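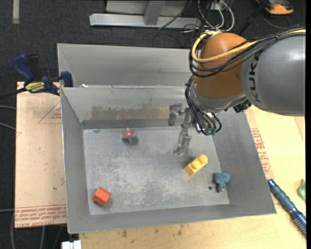

WORKSHOP & TRADE
Interview

The man who won't sell you a plastic tub

Imtiaz Bhattacharjee doesn't want to talk about innovation. He has been bending sheet metal at Punarow for most of his working life, and the word makes him reach for his tea.

"It's a tray," he says. "It has a floor and sloping walls. People ring up and ask what's new about it. I tell them the price."

I had come to Kascombe in February half expecting to be sold something. Punarow makes bins, troughs and chutes, nearly all of them grey, for people who need to tip small things into a large thing and get them out again. Its brochure says the bins are "engineered for a lifetime of handling". I asked Bhattacharjee what that meant, and he said he hadn't written it.

What he will defend is the slope. A straight-sided bin, he argues, is cheaper to make and a misery to use, because whatever you want ends up hard against the wall. Lean the walls out and small items slide back to where a hand or a tool can reach them. I pointed out that the red-orange block was sitting in the front-left corner of the tray regardless.

"Corners are corners," he said. "I can't abolish them. Anyone who tells you their bin has no dead spots is selling you a bowl."

The yellow toy block had at least found itself a friendlier bit of floor. Toy blocks are a fair test, in his view, better than the identical steel slugs some makers use for their demonstrations. They have flat faces and they stay where they land. Clear things are worse. The little transparent piece with the red centre, shaped something like a spinning top, is the sort of object he says people lose in a grey bin and then blame the bin.

"You see the red and you see the shadow. The clear part you more or less have to take on faith."

So why not paint the floor a colour? He has been asked this before, and it's the one moment in our conversation when he gets properly cross. A competitor, Skukemlow, offers a coated version at 1,196 dollars. Punarow sent 300 coated trays out years ago and took a good many of them back.

"Scratches. Everyone loves the colour until the first scratch, and then it's flaking into their parts. Bare metal scratches too, obviously. Look at the thing."

I did look. The floor is covered in whitish scuffs, worst across the middle and toward the front, and along the back wall runs a blotchy brown stain that no brochure would print. I asked whether that was rust. He wouldn't say so, and he wouldn't say it wasn't.

"Could be a few things. I'd want to put a thumb on it before I called it. What I'd say is the wall's still a wall."

That struck me as convenient. A manufacturer who treats every mark as proof of honest service has made himself very hard to criticize, and I told him so. He thought about it for a bit.

"Fair enough. If it went through, I'd replace it. If it's only ugly, I wouldn't."

We moved on to the second trough, the one set behind the main tray. Customers like the pairing — unsorted in one, sorted in the other — and Dewan, the distributor that handles Punarow's western orders, lists the double arrangement at 3,315 dollars. Bhattacharjee thinks most buyers would do fine with one bin and a bucket. He also thinks the join between two bins is the worst place on any of them, since that's where bits collect. There was a scrap of something white on the rim there, tiny, near the left corner.

"There you go," he said. "Always the rim."

His advice on cleaning takes up 6 words: "Tip it, brush it, leave it." No sprays, and no steel wool unless you enjoy making your own scratches. As for the rims themselves, those thin bright edges, he wants them wiped by hand and wishes people would quit leaning on them.

I left without being persuaded that a bin needs a philosophy, and I still think the prices are steep for folded metal. When I said this at the door he didn't argue the point. He asked what I kept my own odds and ends in. An ice cream pail, I told him.

"What size?" he said.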